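# Getting ballpoint out of a cream faux leather couch before the landlord walkthrough?

Renting a furnished place in Trindton, lease is up end of February. Couch came with the apartment. 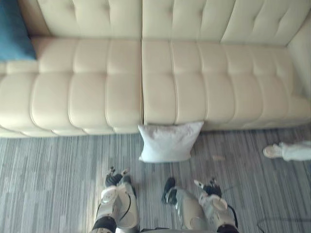

My nephew was doing homework on it and I found a line of blue pen on one arm, maybe as long as my finger. Deposit is $2000 and the inventory sheet lists the couch as "good, no marks." So far I've tried dish soap and warm water (nothing) and a baby wipe (made it a little wider, great). Someone at work said hairspray. Someone else said absolutely not hairspray. Walkthrough is Thursday at 9 in the morning so I can't experiment for a week. Also do I tell the landlord now or wait and see if it comes out?

Posted by Nosipho Naidoo

---

**Idalina Macedo**

Not hairspray. Old advice, from when it was mostly alcohol. Now you get a sticky patch on top of the ink.

Plain rubbing alcohol, the 70% kind, on a cotton swab. NOT a rag. Test it first underneath or round the back, give it five minutes, look at the swab. If cream color comes off on it, stop, that's the top coat and you can't put it back.

If the test is ok:

- roll the swab along the line, don't scrub
- new swab every pass or you're just moving ink around
- work from the ends in toward the middle
- wipe with a damp cloth, then dry it
- wait an hour before you decide it needs another go

If the pen went into any stitching, leave that bit for last and go easy. Thread soaks it up and you'll get a blue halo. A little faint blue in a seam is better than a big dull spot where you rubbed the finish off.

No magic erasers. They're sandpaper basicaly.

On the landlord thing, I'd tell them either way. I had a place in Skeltamthorpe where I kept quiet over a burn on the counter and they took $178 for it plus a "cleaning fee" I'm pretty sure was just for annoying them. Next place I emailed first and they let a chair go as normal wear. Take photos with the date before you touch it and after.

---

**ngcobo_6**

toothpaste works, did it on my car seat. the white kind not gel

---

**Nosipho Naidoo**

Update, did the alcohol. Tested underneath, swab stayed clean so went ahead. Took most of a box of swabs. Line is gone exept a tiny bit where the baby wipe smeared it, you have to get down at the right angle to see it. Emailed the landlord anyway with both pictures, waiting to hear. Skipped the toothpaste, sorry.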